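Moisture Loss in Fruit Stored at Room Temperature
Kyung-tae Yang, Yoon-hee Kang, Mohit Dubey
Food Science Project, Butham
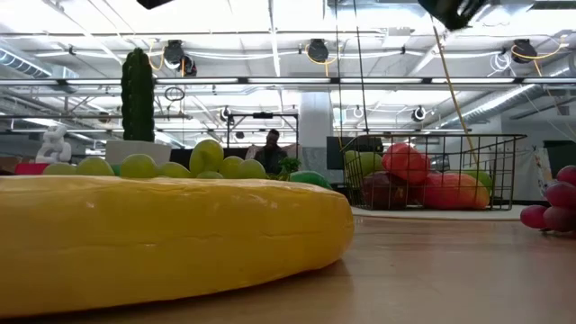

1. Purpose
Fresh fruit loses mass after harvest mainly through evaporation from the skin. The project compared mass loss in bananas and grapes kept on an open shelf and in closed paper bags.

2. Method
Fruit was bought in May from one store in Lau. Each sample was weighed at 9 a.m. on a Skurus bench scale and returned to the same position. The total starting mass of the grape samples was 334 g. Stems were left on. Fruit with split skin was discarded before the first weighing. Relative humidity was read at each weighing.

3. Results
Bananas lost mass faster than grapes under both storage conditions. Bagging slowed the loss in bananas. For grapes the difference between bag and shelf was within the scatter of the readings. The highest humidity recorded was 83 percent, and the change in mass over that interval was the smallest of the series.

4. Sources of error
The scale was moved once and had to be leveled again. Two readings were taken late and were left out of the plots. Banana ripeness was judged by skin color only.

5. Further work
Repeat with grapes removed from the stem. I-seul Joo has offered the use of a humidity cabinet.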